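Speaker notes, "Lending a Robot Your Hands"
Magdolna Dudás
Afternoon session, 40 minutes with questions

Opening. Say good afternoon, thank them for coming in after lunch, and wait for the door to stop banging. Then tell the story of my grandmother and the dumplings. She couldn't write down a recipe to save her life, but if you stood beside her and put your hands where hers were, you had it by the end of the morning. Don't rush this one, people like it, and everything afterwards hangs on it.

Then the link. For years, if we wanted a robot to fold a cloth or put a cup on a shelf, someone sat down and typed out every movement, and if the cup had been left a little to the left, well, bad luck! What we do at Menda these days is much closer to my grandmother. We do the job ourselves, with the tools in our own hands, and the robot learns from the record of it.

Remote control first (slides two to four). I started on the Gorkham arm, driving it from a desk with a pair of handles. Admit that I was dreadful. You push, and a moment later the arm pushes, and you can't feel a thing through it, so you squeeze far too hard or not at all. Mention the afternoon I spent trying to pick up a sponge. It's still a good way of working when the robot itself has to be there, and I don't want anyone going home thinking I've run it down. But it is slow, and it's tiring in the shoulders and, oddly, in the jaw.

Next slide, the hand-held way. Pause here and let them look before talking.

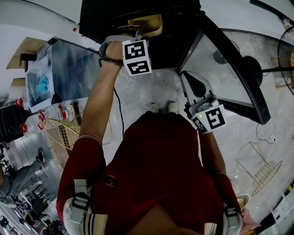 With a gripper in each hand you move more or less as you would at home. You reach, you bend, you shift your feet, and all of that goes into the recording too. New people are always stiff for the first half hour. They hold their elbows in as though they were carrying soup, and I tell them to hum something, which sounds silly but does loosen them up. (Hum a bit if the room is friendly.)

Talk about the markers. The printed black-and-white squares give the cameras something crisp to find, so the computer can work out where a tool is and which way it's tipped. If you turn your wrist so that a square is hidden, you lose that for a moment, and a few lost moments in the wrong place can spoil a whole go. So we learn to keep our wrists honest, as it were.

Now the numbers, and keep them short because I always lose people here. For the Sial kitchen task we recorded 1,994 goes. Of those, 159 were thrown out, mostly for hidden markers, and a good few because somebody had paused to think. Pausing is the great sin! A robot that learns from pauses will stop dead over the saucepan and stand there. The first 564 were all mine, and you can tell, because the robot picked up my habit of giving the lid a little pat after putting it down. Do the pat. It got a laugh in August.

Drink some water.

Fingers and pads. I want to spend a few minutes on the part that touches things, as it's the bit visitors ask about most once they've had a try. When you teach by hand, whatever you hold should grip in much the same way as whatever the robot will hold later. A hard tip skids on a mug where a softer one would have caught it, and then you have taught the wrong squeeze. We went through 5 pads on the Olura project before we were content, and I was fond of the second one and sulked when it went. 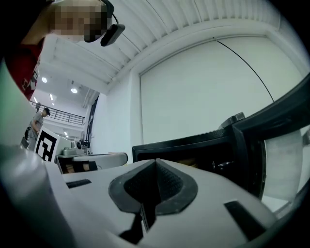 Do you have to be good with your hands to teach a robot this way?

Patience matters more than skill, I'd say. Our steadiest teacher came to us from a bakery and had never touched a robot, and she simply does the same thing at the same pace every time. Very clever hands can be a nuisance, because they find a new shortcut on each go and the robot can't tell which one you meant.

If that comes up from the floor before I reach it, skip ahead to the part on mistakes and come back.

Mistakes. We leave some in on purpose. If you fumble the cup and catch it again smoothly, keep the recording, as the robot needs to see how a person gets out of trouble. If you fumble and swear and start over, bin it. Tell the one about the tea towel if there's time, otherwise go straight to the sign-up sheet for trying the grippers, and remind them to take bulky rings off first.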